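3.2 Wie die Händler mit der Importquote umgehen

Als ich mit den Interviews in Itberg anfing, dachte ich ehrlich gesagt, die Sache sei schnell erzählt: Quote runter, Preis rauf, fertig. So steht es ja auch in unserem Modell aus Abschnitt 2. Dann saß ich bei den ersten Gemüsehändlern im Büro, und die redeten fast nur über Lieferverträge. Von den 25 Betrieben, die ich zusammen mit Shabnam Gilani befragt habe, hatten 12 ihre Verträge schon im Oktober umgeschrieben, also lange bevor die Verordnung überhaupt galt (siehe Tabelle 4). Das hat uns beide ziemlich überrascht!

Am deutlichsten sieht man das bei Kılıçarslan, dem größten Tomatenimporteur in unserer Stichprobe. Dort lief ein Teil der Ware plötzlich über einen Zwischenhändler in Larnus — auf dem Papier ein anderes Herkunftsland, im Einkaufspreis fast kein Unterschied.

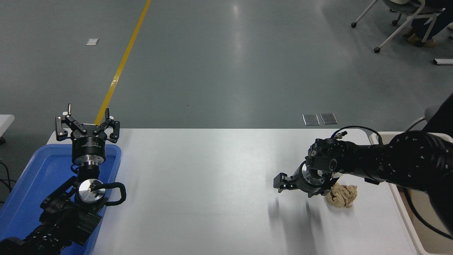

Abb. 3: Arbeitstisch mit blauer Kunststoffschale und Greifarm.

Für die Auswertung heißt das leider, dass ich die Zollstatistik nicht einfach neben die Ladenpreise legen kann. Ich habe deshalb die 103 Rechnungen, die uns die Betriebe überlassen haben, einzeln nach Lieferweg sortiert (eine elende Arbeit, ich gebe es zu) und erst danach die Preisreihen gebildet. Natanael Sales hat die Zuordnung unabhängig von mir wiederholt, und in vier Fällen kamen wir zu verschiedenen Ergebnissen. Diese vier habe ich aus der Schätzung herausgenommen.

Was bleibt, ist ein Preisanstieg bei den direkt importierten Tomaten und Gurken, während die umgeleitete Ware kaum teurer wurde. Bei Zitrusfrüchten finde ich gar keinen Effekt — vermutlich hatten die Großhändler genug auf Lager, aber belegen kann ich das mit unseren Daten nicht. Zistivar fehlt in dieser Rechnung, die Firma wollte ihre Einkaufspreise nicht herausgeben. Wie stark das die Schätzung verzerrt, bespreche ich in Abschnitt 3.4.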